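Room 2, Rusatgate

Small room for sorting and folding clothes, let by the half day. Part of the Itunton workrooms.

The room is for people who would sooner work on the floor than at a table. There is space to spread out a hooded top or a coat flat, with the sleeves open, and a patterned blanket to kneel on. Large cushions are kept in the room – please put them back against the wall when you finish.

Light comes from a window and a small round ceiling light. The switch is by the door. A small wall fan is fitted and has two speeds. It is best left on the lower one if you are folding thin items.
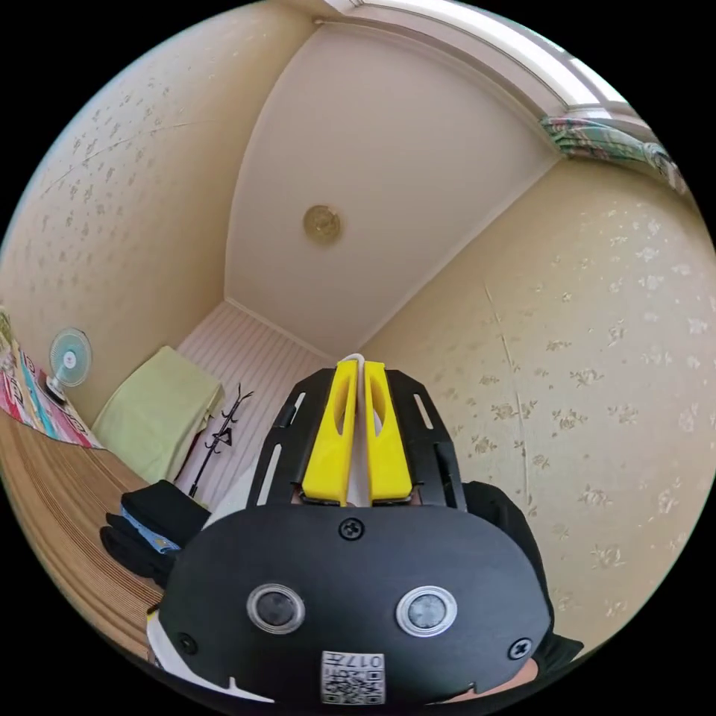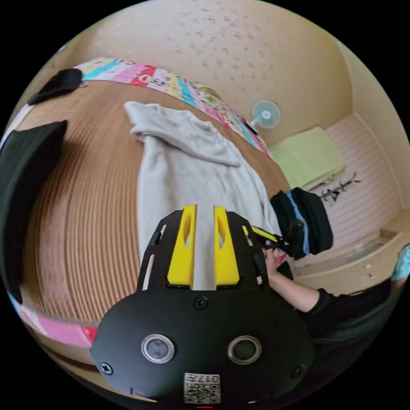
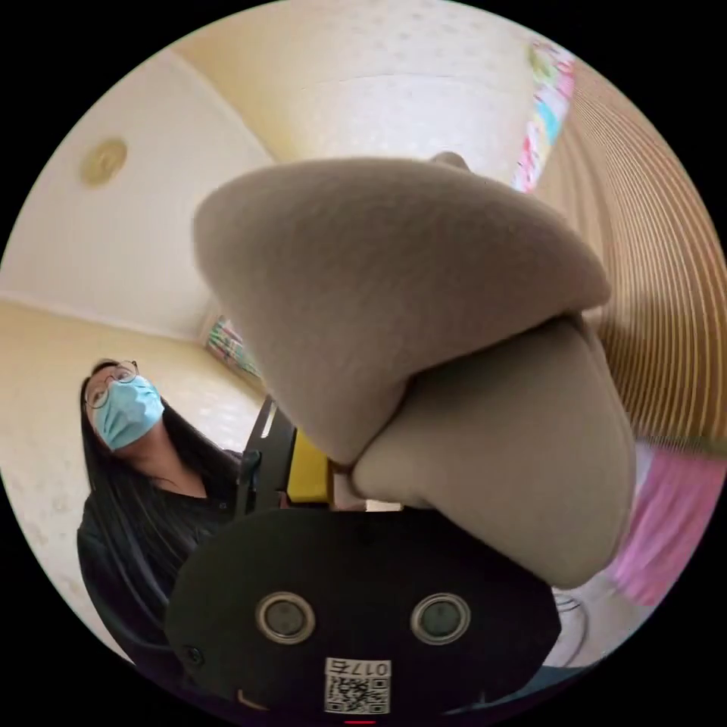
First: ceiling and light. Second: grey hooded sweatshirt laid out on the floor, with the wall fan behind. Third: woman in glasses and a face mask.

Included in the hire
Patterned blanket
Floor cushions
Wall fan
Manum folding board, adult size
20 Cordero storage bags, medium

Further bags can be bought at the desk in packs of 8. The folding board stays in the room. A child-size board can be borrowed from Room 9 if it is not in use.

Shoes off at the door, please. Face masks are kept at the desk for anyone who wants one when sorting dusty clothes. There is no iron or steamer in this room, and no washing machine on this floor.

Morning hire ends at 1 pm and afternoon hire starts at 2 pm. Bags of clothes may be left between the two – label them and stack them under the window. The room will be closed for painting for part of May.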